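Coklow Display Program
Progress report to Nurell, second period
Prepared by Dulce Barrera, May 14, 2018

Zyanya Palacios asked for a plain account of where the money has gone and whether the spinner racks are worth having. I can answer the first part fully. On the second part I have doubts, and I would sooner put them in writing now than at the end of the grant.

The white wire rack on the worktable:
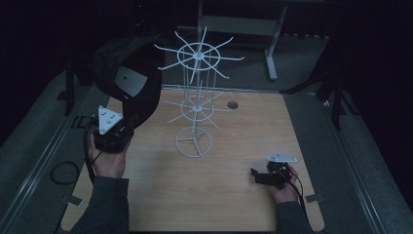
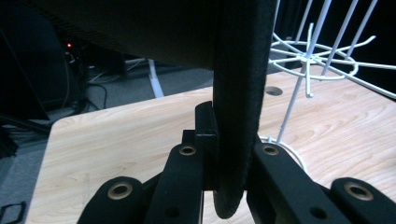 We agreed in February that the Coklow shop would move its soft goods off the wall pegs and onto countertop spinners. The proposal claimed this would free up wall space, cut the time spent restocking, and get more items in front of customers. I did not write the proposal and I was not convinced by it, but I have tried to give the idea a fair run.

Money. The award for this period was $453, which was never going to go far. We have spent $200 on racks from Derkden and $70 on hang tags and spare hooks. That leaves $183, all of it unspent and in the account. The Derkden invoice is attached. Shipping was included in the price.

Assembly. The instructions that came with the racks consist of one drawing. The drawing does not show which way the arms of the upper tier are meant to go, and our first attempt had to be taken apart. Later ones went together faster. I have written up our own steps and pinned a copy over the workbench, and Obi has the same page in the stockroom binder.

Loading. The proposal assumed any item with a loop or a strap could go on any arm. I don't accept that. Thin loops are easy enough. Thick padded straps take more fiddling, and a large item on an upper arm hangs over the tier below and hides whatever is there. If half the stock is hidden behind the other half, we have not gained display space in any sense a customer would notice. My current rule is small items low, large items high and only on alternate arms. That reduces what each rack can carry, and the capacity figure in the proposal should be treated as wrong until somebody shows me otherwise.

Restocking time. Obi timed one full reload at 33 minutes. The proposal promised a saving over the wall pegs, but the pegs were never timed before we started, so there is nothing to compare it with. I asked for a baseline in February and did not get one. We can still time the one peg wall that remains, and I have put that on the list below.

Sales. Too early. I have seen the shop's note saying customers "seem to like" the spinners. I would not build a second order on that.

Next period:
Time the remaining peg wall, same stock, same person.
Run the alternate-arm rule for the whole period without changing it partway.
Ask Derkden whether the upper tier can be bought separately with fewer arms, and at what price.
Hold the remaining $183 until the timing is done.

Request to Nurell: no new money at this stage. I would like approval to carry the balance forward. If the peg wall turns out to be as quick as the racks, I will recommend that we keep the racks we have and order no more.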